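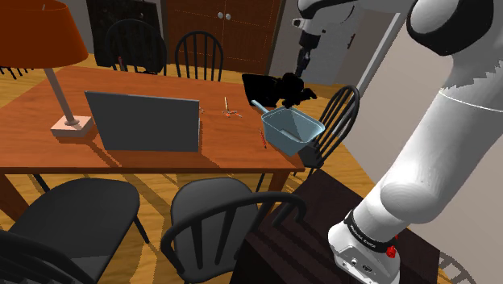

SLIDE 1 - TABLE CLEARING, SIMULATED

Notes for the talk, May 2019. Twenty mins plus questions. Don't read it all out.

Hello, thanks for the slot after lunch. Going to talk about Draltier, the simulation pack for arm work around the house. We paid for it, we've been using it since October. Not on commission. (Wait for laugh. Move on if none.)

What you're looking at: dining table, five chairs, one arm on its stand, blue bin at the end of the table. All rendered, no real table was hurt etc. The job is putting things in the bin. Sounds dull, is dull, is also what half the people who ring us up want doing.

Point at the chairs. Chairs matter more than the arm in this talk. Come back to it.

SLIDE 2 - WHAT YOU GET

One download, one licence key. Key goes on a machine, not a person, remember to say that, it caught us out.
Rooms. Furniture. Stuff to go on the furniture.
Arm models, a few. Gripper models, fewer.
Task scripts. Clearing, sorting, stacking, a drawer one which we never got working properly.
Logging, goes to plain files. Good. Opens in anything.
NOT in the box: your own arm if it's unusual. You send them the drawings and wait. We waited 3 weeks.

Price. 500 a seat per year. Someone will ask about the teaching rate. There is one, you have to email for it, they don't print it on the site and I wish they would.

SLIDE 3 - WHY WE BOUGHT IT

Short version: one real arm, too many people wanting it.
We had Kornitmont before. Kornitmont is fine, it's free, it runs on an old laptop. But every room in it is a grey box with a grey table. Things trained in there went to bits when you showed them a proper kitchen.
Draltier rooms have clutter. Lamps, cupboards, pictures on walls, light coming in at daft angles. Shadows on everything. That's the bit we're paying for really.

Don't slag off Kornitmont too much, there'll be users in.

SLIDE 4 - SETTING UP

Day one: install. Easy. Skip this if running late.
Day two: get a room loaded, get the arm to wave. Also easy.
Then a long flat patch. The manual assumes you know what all the frames are called, and they changed the names between versions. The old names still work but it grumbles at you in the log on every single run.
Tip: turn shadows down while you're setting up. Turn them back on before you train anything. We forgot once and lost a weekend.
Tip two: save your room before you change the room. There is no undo. I'll say that again, there's no undo.

SLIDE 5 - CLOSE UP AT THE BIN

(click, let it sit a sec)

Same room, arm down at the bin, fingers right by the back corner of the rim. Open laptop over on the right, doesn't go in the bin obviously. The logo-ish thing beside the gripper with the moustache and bow tie, yes it's Pringles, get it over with.

Things to say while this is up:

The rim is the hard part. From the first view you'd swear there was loads of room. Then you come in close and the fingers, the rim and whatever's next to it are all in the same few centimetres.
Look at the laptop screen, the shadow edge is in little steps. Shadows are rough at this quality setting. Does it matter? For us, no. If you're training on colour pictures alone, maybe check.
Two views are worth more than one long wide shot. Set up both from the start, adding a second later means doing your runs again. 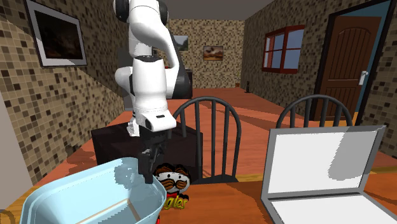 Munora, on the feedback sheet from the practice run: I'd want to know what happens when the gripper touches the rim. Does the bin slide, does the arm stop, or does it just go through? You went straight past that and it's the first thing I'd check before I spent the money.

Fair. So answer it here, don't leave it for questions:

Bin can slide. Whether it does depends on the weight and grip you give it, and the default weight is silly, far too heavy. Behaves like it's bolted down. Change it.
Arm stops if you switch on the contact limit. It's off by default!! Should be on. We've told them.
Going through: happened to us with fast moves and a coarse time step. Make the step smaller and it went away. Runs slower though.

SLIDE 6 - NUMBERS

Keep this quick, people glaze over.
310 runs of the clearing task in our own test.
40 of them ended with the arm or the bin somewhere it shouldnt be.
Most of those were at the rim, see last slide. A few were chair backs. Told you the chairs mattered. Arm swings wide, chair is there, nobody had put the chair in the planner's list. Our fault not theirs, but the pack could warn you.
This is one task in one room. Do not let anyone quote it as a score for the whole product.

SLIDE 7 - WHO SHOULD BUY

Yes if: small team, one real arm, household or office type jobs.
Maybe if: teaching. Email for the rate, then see.
No if: factory cell, no clutter, everything in the same spot every time. You'd be paying for curtains.
No if: you need soft things. Cloth is poor. Bags are worse.

El-Sayed do a support contract on top, setup plus a phone line. We didn't take it. In hindsight one month of it would of saved us the flat patch in slide 4. Can't say what it's like past the first call, which was friendly.

SLIDE 8 - GRUMBLES

No undo. Yes again.
Contact limit off by default.
Names changing between versions.
Licence tied to the machine, moving it takes an email and a day.
Search in the manual finds nothing, use the index.

SLIDE 9 - LAST ONE

Would we renew? Yes, two seats, same as now.
Room file and our bin settings are on the shared drive, link on the slide. Check link works BEFORE going on.
Questions. If none, ask them what they're using for contact.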